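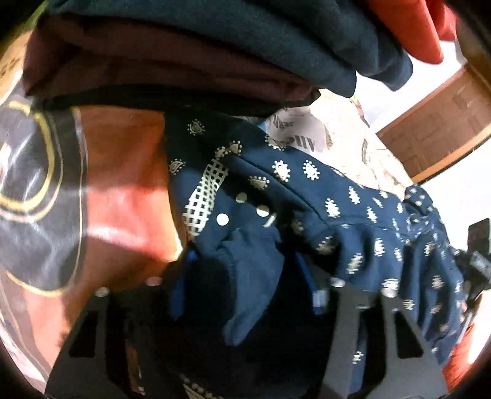
Every April my sister-in-law asks me when she can buy a machine that puts away the laundry. I work in a repair shop, so she thinks I ought to know. My answer is still no date at all.

Washing was the easy part. A drum turns, water goes in and out, and a machine can do that without knowing what is inside it. Putting clothes away starts with a heap. Somebody has to find where one thing ends and the next begins, pick it up by a useful place, and work out which side is the front. A printed dress with snaps and a lattice trim is a different job from a bath towel, and most homes own more of the first kind than the demonstrations let on.

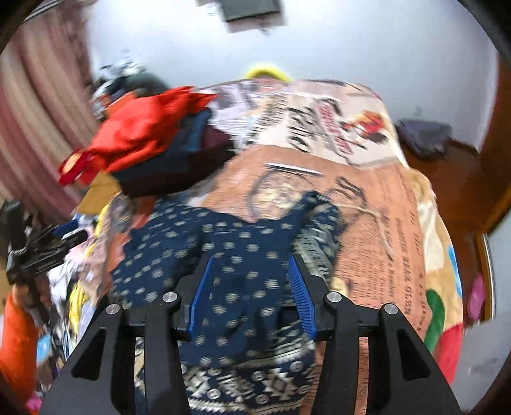 A navy print between the gripper's fingers, with more clothes on the bed behind.

Suleiman Okeke, who trained with me at Afolabi, is more hopeful. He says a machine that folds 16 shirts an hour would be worth having, even if it is slow, because it can run while you sleep. I would agree if the shirts arrived flat and one at a time. In my house they arrive in a pile with a sock inside a sleeve.

I don't think the chore is beyond machines for good. Two fingers can hold cloth well enough. The judgment about where to hold it is what I would want to see, in an ordinary bedroom, on a bed with a blanket that has its own print. I would want to see it done 200 times with different clothes before I spent any money.

Until then I'll tell her to keep folding, or to get her sons to do it.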